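Home | Course outline | Readings | Handouts | Contact

Handout 2: Grievance procedure in the workplace
Lecturer: Pornthip Kamolrat

A grievance is a complaint of an employee about the work, the pay, or the way a supervisor treats him or her. It is individual at the start. When many employees have the same complaint and act together, we usually speak of a dispute, and other rules apply.

In the Hedlund case (reading for June) the company had 614 employees and one written procedure with two steps. First the employee talks with the direct supervisor, who must answer in 10 days. If the answer is not accepted, the matter goes to the HR manager. Please notice that the procedure says nothing about a complaint against the supervisor himself.
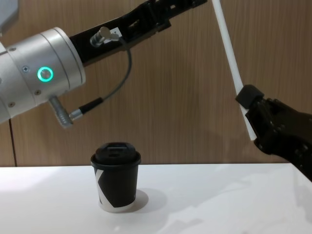 Sindell has the same first step, but the employee may choose another manager to hear the complaint. Szabo considers this the main difference between the two firms. I agree only partly – the time limit at Sindell is also shorter, and the answer must be given in writing.

Terms to know: grievance, dispute, mediation, time limit, right to be accompanied.

For the next class, read the Ornstead agreement, pages on appeals. Write one page: who should hear an appeal when the HR manager has already decided the case? Tavion Szabo will collect the papers.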